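Poltent Stoston Tyre Warmers, 17in Pair

We stock these because people keep asking for them. Whether you need them is another matter.

The maker says a cold race tyre comes up to heat in 10 minutes. We have our doubts. On a bare February morning in the Imley paddock ours took far longer, and the rear lagged behind the front all the way. Leave plenty of time before your session and check with a proper gauge.
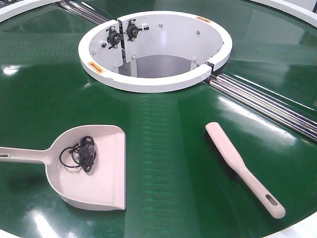 The "pro grade" outer cover is decent enough, though we can't see what makes it pro. The Velcro is good. The leads are short, so bring an extension. Your generator needs to cope with both warmers at once, and plenty of the small ones sold for camping won't.

If you only do the odd track day on road tyres, save your money. Supermoto riders on slicks will get more out of them, mostly in the first 2 laps.

The Penrose set costs more and has a dial for the temperature. This one has an on/off switch.

Price: £300 the pair, front and rear
Stock code: 835
Storage bag: not included, whatever the box says
Page updated: 11/28/20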